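**Picture books for a four-year-old who's dreading the dentist?**

*Kelly Whiteley – Apr 14, 2025*

Hi all, hoping some of you seasoned bedtime readers can steer me right. My youngest has his first proper dental check-up coming up at the clinic in Mutbridge and he has worked himself into quite a state over it. His big cousin told him a long story about a filling (thank you, big cousin) and now he clamps his mouth shut if I so much as say the word "teeth".

We read every night, usually 4 books if he gets his way, so a story seems like the natural way in. The trouble is that the two I've borrowed so far are a bit preachy. One spends half its pages on sugar, and in the other the little bear cries right up to the last page, which made mine cry as well.

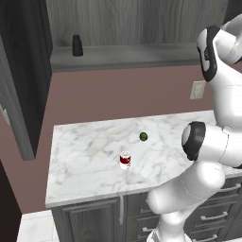 I'd love something with a bit of humour in it, with a child or an animal who's nervous and then gets on with it. Short sentences would be good too, as he's a wriggler. Do you start reading this sort of book weeks ahead, or just the night before?

**Marlina Simanjuntak**

Oh, the poor little fellow! We went through exactly this with my daughter and the book that did the trick was *Wakix Counts His Teeth*. Wakix is a small, grumpy crocodile who hides under the waiting room chairs, and the dentist simply lies down on the floor and has a chat with him there. It's 18 pages, hardly any words on some of them, and there's a flap on nearly every spread – my two adored the one with the big chair. No lecture about lollies anywhere, I promise.

As for timing, I'd leave it lying about a couple of weeks beforehand and let him choose it himself. I once saved one up for the night before and it only made the whole thing seem enormous. We also let our daughter be the dentist for her toys, with a teaspoon for a mirror, and by the end of the week every stuffed animal in the house had been seen twice.
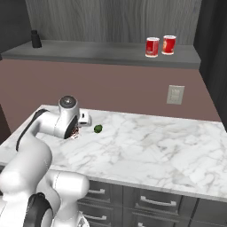
If he likes that one, there's a follow-up where Wakix gets new shoes. I think it's the weaker of the two, but the pictures are gorgeous and my son still asks for it. Do ring the clinic as well and ask if he can pop in for a ride in the chair. Ours was lovely about it.

**Prakash Sastry**

Try the Grendness series by Tambunan. The dentist one is good, doctor one is better. Might be out of print, we found ours at a school fete last October.

**Zahira Pillai**

Seconding Wakix, although the flaps don't last long with a rough toddler in the house, so go for the board book if your library has it. I'd skip the Grendness one for now, Kelly. It's a sweet story but there's a drill in it, and if he's already had an earful about fillings I'd save it until he's been once. Good luck to you both!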